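Hastetport Off-Grid Power Group
Minutes of the February general meeting

Chair: Marilou Talavera
Meeting opened 7.30 pm. Minutes of the previous meeting accepted without change.

1. Battery bank, Plitow shed
The group looked at two quotes to replace the old lead-acid bank. Boonchu quoted for lithium at 12 volts, which would mean keeping the present wiring. Biloveo quoted for a 24-volt system and a new inverter. Members favoured staying with the present voltage for now. Marilou to ask Boonchu whether the price includes the fuse and isolator.

2. Inverter
The existing 2000 watt unit trips when the bore pump and kettle run together. Agreed to put a sign over the kettle until the pump is moved to its own circuit.

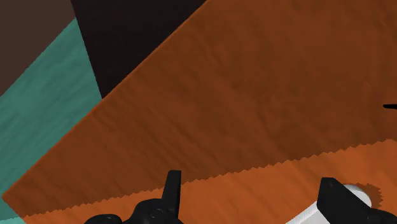
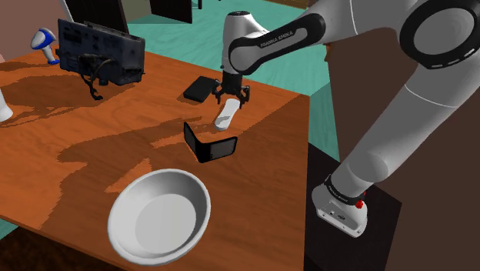
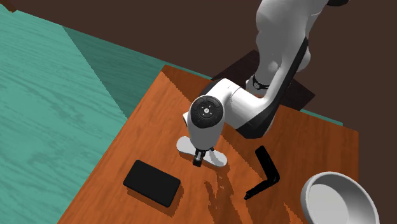 3. Panels
The north-facing row needs a clean and one clamp is loose. Two members offered to do both on Sunday morning, weather permitting. The gum at the back fence is shading the end panel from mid-afternoon. Marilou to talk to the neighbour about trimming it before any panels are shifted.

4. Generator
Serviced, new oil and filter. Account of $378 passed for payment. Spare fuel to be kept in the outside locker and labelled with the month of purchase.

5. Other business
A member asked about a small wind turbine. Held over until wind readings are available. The multimeter is missing from the tool cupboard, please check your cars.

Meeting closed 8.50 pm. Next meeting same place, same time, in March.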